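What the folding arm changed in our returns room
February 16, 2023

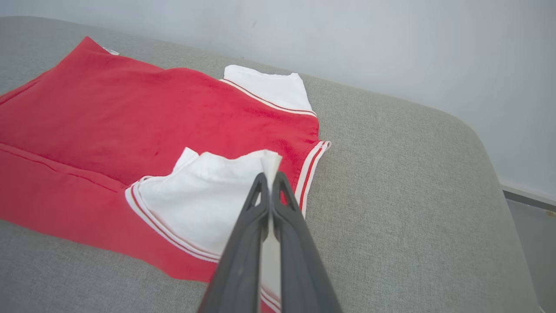
Filed under: Work

The arm has the red garment with the striped trim in its fingers, pinching a corner of the white part. Knit and fuzzy stuff is most of what it gets from us. Woven shirts still go to people.

I work in returns at Pacheco, where we fold and rebag clothes for Asach. There are 9 of us on my shift. The arm came in December, and management said no jobs would go. So far none have, but two people who left were not replaced.

Before, I folded 60 pieces between breaks. Now I check 22 of the arm's folds in that time, redo the bad ones, and spend the rest on stains and missing buttons. My wrists feel better. The inspection work is slower and pays the same -- we have asked about that and are waiting.

What I miss is the talking. Folding, you stood across from someone all day. Checking is done alone at a screen, with 5 minutes an hour away from it.

The Bresach site gets its arm next. A few of us are going over to show them how we log a bad fold, which the training packet leaves out. I'm bringing our own sheet.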